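The Happy Clutter of the Cartoon Tin

Why printed cups, tins and tubes with faces on them keep winning a place on the shelf

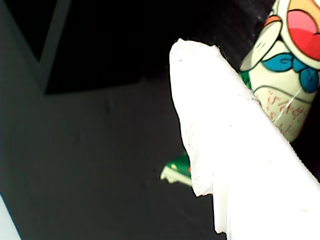 My first one held cocoa. It was tall and round, with a grinning bear going all the way around it so that his left ear nearly touched his right, and my mother kept it long after the cocoa was gone. Buttons went in, then rubber bands, then (for one terrible summer) a collection of snail shells. I can still draw that bear from memory, and I can't draw!

Cartoon containers have been on my mind ever since I moved my desk in December and had to find a home for everything that used to live on it. Pens, brushes, a glue stick with no cap, the good scissors. I own perfectly sensible gray boxes. I left them in the closet and went hunting for things with faces.

What I love about a picture wrapped around a cylinder is that you never get the whole joke at once. Turn it one way and you have a big eye and half a smile. Turn it the other way and there's a foot, a flower, maybe a sidekick you hadn't noticed. Flat posters give up all their secrets from the doorway. A tin makes you pick it up.

The drawing matters, of course. The best ones use thick dark outlines and just a few strong colors: a red that means it, a yellow next to it, a blue or teal to cool things down. Put that on a cream background and it will hold its own against any amount of mess. Fussy shading tends to turn muddy from across the room, and tiny lettering disappears. Bow ties, for reasons I can't explain, always work.

The Tuesday market at Burkotska is where I do most of my looking. Two tables near the back sell nothing but old kitchen and nursery containers, and the stock changes every week. I once spent 9 dollars there on a biscuit tin with a duck in a sailor collar, lid dented, and carried it home on my lap like a cake. The seller wanted to knock something off for the dent. I paid full price. The dent is over the duck's eyebrow and makes him look skeptical.

If you would rather buy new, small makers are doing lovely work. Postma prints its animals on heavy card tubes in runs of 2000, and the lids fit with a soft little pop that I find deeply satisfying. Bosteo leans louder, with huge heads, huge eyes and colors straight out of a candy store. Tetelard makes only three designs, all of them cats, and I want every one.

A few things I've learned from living with them. Card tubes hate a damp counter, so keep them away from the sink and stick to dry things like string, crayons or tea bags in their wrappers. Old tins can have sharp rims, and a strip of cloth tape folded over the edge sorts that out in a minute. Wipe printed metal with a barely damp cloth and skip the scrubbing pads. And watch the sun! A window ledge bleached one of my favorite rabbits until he was mostly outline.

Grouping them is half the fun. I tried a neat row by height and it looked like a store display, so I bunched them up in the corner with the tallest in the middle and turned a few so the characters face each other. Now there's a bear looking sideways at a duck, and the duck is holding my scissors. I move them when I'm stuck on a paragraph. The bear has been to the other end of the desk and back while I wrote this page.

596 shares | 3 comments

Comments

inkandoats
We had a cocoa bear too! Ours ended up full of clothespins and lived on the porch for years. My sister has it now and we are still arguing about that.

plumtree_kitchen
Seconding the warning about damp. I lost a card tube to a leaky soap bottle and the bottom came away in my hand, pencils everywhere.

harborlights
Does the tape leave a sticky mark on older paint? I have a tin with a nasty rim but the print goes right up to the top and I'd hate to lift it.

Related
A Drawer Just for String
Enamel Mugs: Chips, Stains and What to Do About Them
Setting Up a Desk in a Very Small Bedroom
Button Jars From Our Readers' Homes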